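Small marks on a light wood table, and what to do with them

A light table shows everything. I did not know this when we bought ours. The old one was dark brown and I think it hid ten years of my bad habits with pens, keys and coffee cups. The new one is pale like bread dough, and in the first week I was already walking around it in the evening, looking for marks from the side.

Now I am calmer, and I have a method. My neighbor Rasa Krūmiņa taught me the beginning of it, and the rest I learned by making mistakes on the underside of the table, which is a very good place to make mistakes.

First, find out if the mark is on the surface or in the surface. Close your eyes and pass a clean fingernail over it very slowly. If the nail feels a little hill, something has been left there and it can probably come off. If the nail falls into a small valley, you have a scratch. If you feel nothing, it may be a stain or only a thin rub of color from another object, for example a shoe, a pan bottom or a pencil. 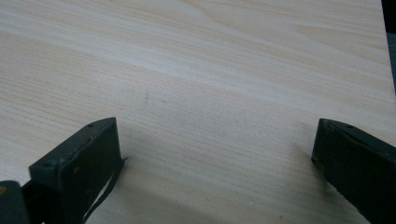 Two small dark marks on pale wood, a little left of the middle.

For a mark that sits on top, begin with the weakest thing you have. I take a soft cotton cloth, warm water and 2 drops of dish soap. Wring the cloth until it doesn't drip anymore. Wipe in the direction of the grain, never in circles, and dry at once with a second cloth. Many gray smudges go away already at this step, and then you can put everything back in the closet.

If it stays, try a white school eraser. It must be white - the pink ones can leave their own color and then you have two problems. Rub lightly, brush away the crumbs and look again. Pencil and shoe rubber usually give up here.

The next step is baking soda mixed with a little water to a soft paste. Put it on your finger, not on a sponge, so you can feel how hard you press. Do this only after a test on a hidden place, as it can make a shiny finish dull. I stop after a few seconds, wipe it off and check. I do not use the white melamine sponges on the table top at all. They clean very well but they are like fine sandpaper, and Keisha Strickland, who lent me hers, has a cloudy spot on her own desk to prove it.

For a thin scratch you need something to fill the color. On pale wood, the wax sticks called "birch" or "maple" are closer than "oak", which looks yellow. I have one from Nolik and it is good enough for me. Choose the lighter shade if you are between two. Warm the stick in your hand, draw across the scratch, take off the extra with an old plastic card and polish with a dry cloth. A darker line in a light table catches the eye, but a lighter one is almost lost between the stripes of the grain.

Please be careful with sanding. Many light tables have only a thin layer of wood on top, or a printed one, and when you go through it there is no way back. If you don't know what you have, look at the edge from below. When the pattern of the top does not continue down the side, keep the sandpaper away.

And some marks I leave alone. There is one near my place at the table, short as an eyelash, and I put the sugar bowl on it when my sister comes.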